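The long goodbye of Grelleck, and what I made of it

June 23, 2025

I've been meaning to write something about the Grelleck business since April, and every time I sat down to do it another bit of news came out and I'd put the kettle on instead. So forgive me if this wanders. I held a very small parcel of shares in the company, I once worked two floors below its head office, and I have opinions!

For anyone who hasn't been following (and I wouldn't blame you, it barely made the business pages outside Plallthorpe), Grelleck made the little controller chips that go into pumps, lifts, air conditioners and all sorts of gear you never think about. It was a lovely, dull company for a long time. It paid its dividend, it sponsored the swimming carnival, and then it decided it wanted to be exciting.

The trouble, as far as I can piece it together from the court filings, was in how it booked its sales. Grelleck would ship a great whack of chips to its distributor, Brorkine, in the last days of a quarter and count the lot as sold. Brorkine, meanwhile, had a side letter saying it could send back anything it didn't shift. If you've ever lent your neighbour a ladder and written it down as income, you'll have the general idea. The regulator says this went on for 11 quarters. The company says it was a difference of opinion over accounting treatment, which I suppose it was, in the way a flood is a difference of opinion over where the creek should go.

I've now read the statement of claim 2 times through, the second time with a highlighter, and the part that stays with me is the warehouse. Brorkine had rented a shed out past the racecourse, and by the end there were 2,564 cartons in it that had been sold on paper and had never gone anywhere. Some had been "sold" more than once. A storeman apparently kept his own notebook of what came in and what went out, in biro, and that notebook is going to do more work in court than the whole audit committee ever did.

What I don't feel is much glee. I know people enjoy it when executives get their comeuppance, and there's plenty in the filing to enjoy if that's your thing – the houseboat, the consultancy paid to a cousin, the leased racehorse. But I keep thinking of the people on the production line at Plallthorpe who did their jobs properly the whole time. The chips were good chips. I've got a heater in the back room with one in it and it's never missed a beat.

Then there's Mekonnen, the buyer that picked up what was left. They've kept the chip line and most of the engineers, and they've said there'll be no forced redundancies at the plant for three years. I'm cautiously pleased. I'd be more pleased if the promise had turned up in the sale agreement and not just in a speech, but I've been called a pessimist before, mostly by members of my own family at Christmas. Their new annual report is a cheerful thing with a lot of colour in it, and I'll say this for them, the accounting notes at the back are written in sentences a person can follow.

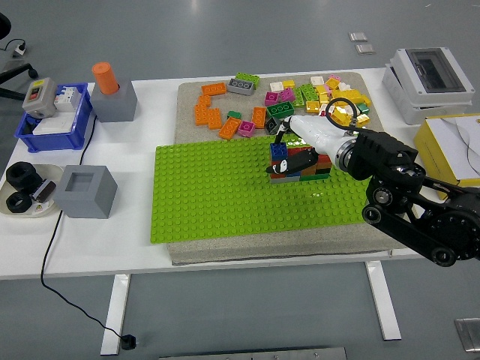
A robot arm over a stack of Duplo on a green baseplate.

As for the case itself, three former directors are named, and the first hearing was put back while the lawyers argue over which emails they're allowed to keep to themselves. I gather that could take a good while. The small shareholders have their own action going separately, and I filled in the form for that last month, mainly on principle. My share of any settlement might stretch to a decent lunch.

A couple of you asked in the comments last time whether I'd buy into Mekonnen. I haven't decided. I'd like to see a full year of figures first, and I'll be going straight to the page on distributor returns, which I never once looked at in all the time I owned Grelleck. If anyone has come across a copy of the old sale agreement with the schedules attached, do drop me a line, as the one on the court website stops at schedule two.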